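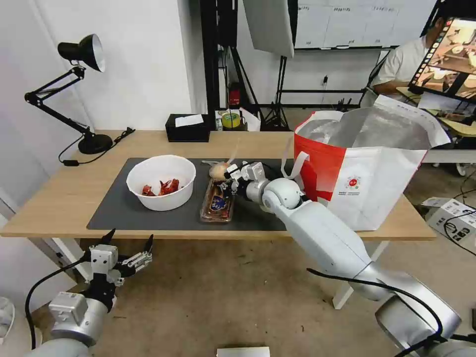

Mohcine Chraibi would have been content with a separations preview and nothing else: "I send two-colour jobs out every week, and the only question I have before I send one is which plate each object lands on. If the program can answer that while I'm still drawing, the rest of the release is extra."

Bamness releases Skilumow 9 with live separations preview and rebuilt spot colour handling

HAMILTON, Ontario, November 13, 2024 - Bamness has released version 9 of Skilumow, its vector drawing application for print and sign production. The release replaces the colour engine used in earlier versions, adds a live separations preview called Vuvlow, and changes the way spot colours, overprint and transparency are stored in saved documents and written to PDF.

Skilumow 9 is available now for Windows and macOS. Licence holders with current maintenance can download it from their account page.

Background

In Skilumow 8 and earlier, every object in a drawing was held internally as a process colour. A spot colour was a label attached to that process value, and the label was resolved when the file was exported. The method was adequate for simple artwork. It caused errors when a spot colour was used inside a gradient, when two imported files used different names for the same ink, or when a transparent object crossed an object set to overprint. In those cases the exported file could contain a process build where the designer had specified an ink, and the difference was not visible in the drawing window.

Colour faults of this type made up the largest single group of open reports at the start of the development cycle. The beta program opened in September and closed after 3,690 documents had been submitted for regression testing. Each document was exported from both the old and new engines, and the resulting plates were compared object by object. The comparison identified 404 defects, all of which were closed before the release build was made.

New colour engine

The new engine stores ink assignments directly. An object filled with a spot colour carries a reference to that ink from the moment it is drawn until the moment it is exported, and no process equivalent is substituted at any stage unless the user asks for one.

Tints are stored as a percentage of the parent ink. Changing the definition of the parent updates all tints of it in the document, including tints used in gradients, patterns, text styles and symbols. A gradient between two spot colours is now written as a two-channel blend. A gradient from a spot colour to white is written as a tint ramp on one channel.

Duplicate inks can be merged from the Inks panel. When a file is imported or pasted, Skilumow compares the names of incoming inks with those already in the document, ignoring case, spacing and trailing suffixes. Possible matches are flagged in the panel, and no merge is made automatically. A merge can be undone in a single step.

"We looked at doing the merge silently on import and decided against it," said Guoqing Fan, product manager for Skilumow at Bamness. "Two inks with nearly the same name are usually the same ink, but a shop running a coated and an uncoated version of a job may need them kept apart. The panel lists them side by side and the operator decides."

Vuvlow separations preview

Vuvlow is a dockable panel that shows each plate in the document as a separate channel. Channels can be turned on and off singly or in groups, displayed in the ink colour or in black, and inspected with a readout that gives the value of every ink under the pointer.

The preview is drawn from the same data that the PDF exporter uses. Earlier versions of Skilumow used a screen-only simulation of overprint, and the simulation and the export could disagree. With Vuvlow open, editing continues as normal. Moving, recolouring or reordering an object redraws only the affected part of each channel.

Other functions in the panel include:

Total ink coverage, with a warning overlay above a limit set in the document properties.
A list of unused inks, which can be removed together or one at a time.
A filter that selects every object printing on a given plate.
A rich black check, which reports black text built from more than one ink.

White objects set to overprint, a frequent cause of missing type on press, are reported as errors and are listed by layer and object name. The check runs on opening, on saving and on export, and can be turned off in the preferences.

Transparency and overprint

Transparency is now preserved through to export when the selected PDF profile allows it. When it does not, the flattener works in the ink space of the document, and spot colours that take part in a transparent overlap stay on their own plates. Rasterized areas are kept to the region of the overlap, and type above the overlap is left as type.

Overprint can be set for fills and strokes separately, as before, and can now also be set by layer and by ink. A setting on an object takes priority over a setting on its layer, and a setting on a layer takes priority over one on the ink. The Attributes panel shows which of the three is in effect.

Trapping has not changed in this release. Documents that rely on manual spreads and chokes will export with those strokes intact.

Pyo scripting

Pyo, the scripting module included with Skilumow, has been extended to cover the new engine. Scripts can read and edit the ink list, merge inks, query coverage and export single plates. The separations report can be written as plain text or as comma-separated values for use in job ticketing systems.

Pyo can also be run from the command line without opening the drawing window. A folder of documents can be checked overnight against a single set of rules, with one report for each document and one summary for the folder. Existing scripts that set colours by process value will run without changes. Scripts that read the old spot label will receive the name of the ink in its place and should be tested before they are put back into production.

Two Pyo calls have been retired. Both dealt with the resolving of labels at export, a step that no longer exists. A script that uses either call will stop with a message naming the line.

File compatibility

Documents saved in Skilumow 9 use a revised file format. Version 8 can open these files once the free compatibility update has been installed, but ink-level overprint settings and two-channel gradients will be shown as read-only. Versions earlier than 8 cannot open them. The Save a Copy command can write the older format, and lists any features that will be lost before the copy is made.

Documents from earlier versions are converted when they are opened. The original file is left in place until the converted document is saved. Where an old document holds a spot label whose process value differs from the ink definition - a common result of copying between files - Skilumow keeps the ink and records the conflict in the conversion log. Users are advised to read the log before sending converted artwork to press.

Custom brushes, symbols and pattern swatches are converted along with the document that contains them. Shared libraries are converted separately, through the Library Manager, and should be converted before the documents that link to them.

Known limitations

Vuvlow does not show varnish or die-cut channels in this release unless they have been defined as inks. Channels defined as technical layers will export correctly but are left out of the preview. Linked images that contain their own spot channels are shown in the preview, but their inks cannot be renamed from the Inks panel and must be edited in the source file.

On computers with 2 displays running at different scaling factors, the ink readout may be drawn at the wrong size when the panel is moved from one display to the other. Closing and reopening the panel corrects it. A fix is planned for the first maintenance update.

Availability

Skilumow 9 is sold as a perpetual licence with optional annual maintenance, or as a monthly subscription. Vuvlow and Pyo are included in both at no added charge. The trial version has all features enabled, including PDF export, and places no mark on exported files.

Site licences for schools and print shops are handled by the Bamness sales desk. Floating licences issued for version 8 remain valid on the same licence server, which must be updated before the first workstation is upgraded.

The release notes, the revised Pyo reference and a conversion guide for shared libraries are posted in the support section of the Bamness website. The documentation is in English and French.

About Bamness

Bamness develops drawing and prepress software for commercial printers, screen printers, sign shops and in-house design departments. The company is based in Hamilton, Ontario, and sells its products directly and through dealers.

Media contact

Press office, Bamness
Review licences for Skilumow 9 are available to trade publications on request.

- 30 -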